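Beltuvar White Power Strip

I bought my first one of these for the sewing table, and I liked it so much that I started carrying them in the shop! It's white plastic with nice rounded edges, so it doesn't snag on fabric when I drag things around (and I drag a lot of things around). 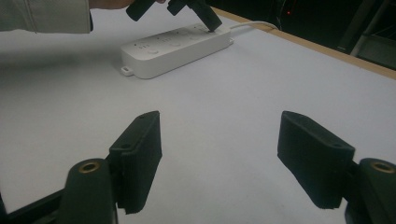

The cord is thin and easy to tuck behind a desk. There's a mounting tab with a hole on the end too, handy if you'd like it screwed down under a shelf. Mine has been under the Frade workbench since June and I love it there.

$13 each, and I have 57 left. Email Clementina Mota to order.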